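Exterior Renovation, Unit 4: Measuring and Ordering Replacement Windows
Course notes by Friederike Hollmann, Vestness Evening School

These notes go together with the lecture and do not replace it. Please bring your tape and the worksheet from Unit 3.

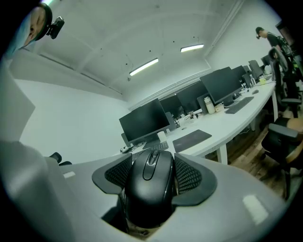
Reading time: 3 minutes

A replacement window is ordered by the size of the opening, and the old window is not a good guide for it. Measure the width at the top, in the middle and at the sill, and write down all three. The smallest one is your width. For the height do the same at left, center and right.

After this, measure both diagonals. If they are different, the opening is out of square, and you must tell the supplier before you order — not on the day of delivery.

Example from the lecture: the Mandagi house has an opening of 1,434 mm at the top and 3 mm less at the sill. Which width goes on the order form? We take the sill, and then we subtract the clearance that the manufacturer gives in his sheet.

Siding near the window: check how far the old trim covers the wall. In the Mandagi house it was 80 mm on each side, so the new trim must cover the same or more. 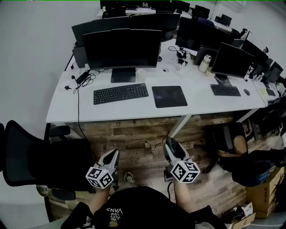

Homework for Unit 5

1. Measure one window at home and fill in the worksheet. Use millimeters only.
2. Make a small drawing of the sill and mark in which direction the water runs.
3. Read the chapter on flashing tape. Adaeze Onuoha will begin the next lecture with it.

Worksheets go to Syahrul Siregar before the lecture starts.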